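Larkevine Paperback Sleeves, Mass-Market Size

Clear archival sleeves for tie-in novels, series fiction and other small-format paperbacks. Sold in packs of 50 or 100. Stock code 519.

Material: uncoated polyester, acid free, no plasticizers.
Closure: fold-over flap, no adhesive.
Fit: standard mass-market paperbacks. Trade paperbacks need the Wurncombe size, listed separately.
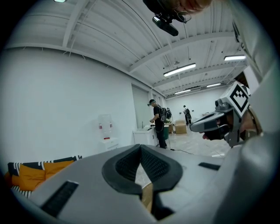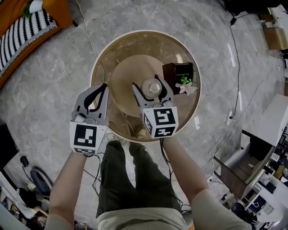
Insert the book spine first with the flap at the top edge. Do not force a thick omnibus into this size, as the side seam can split. Sleeves do not block ultraviolet light. Keep sleeved books out of direct sun.

Series collectors should note that the Sada and Lashari reprints run slightly taller than the first printings. Both fit, but the flap on the reprints folds down with less overlap.

The March batch had a narrower flap. All current stock uses the wider flap. Packs from the two batches can be mixed on one shelf.

Stock at last count: 1,830 packs.
Page maintained by Jeptoo Makori. Updated July 5, 2025.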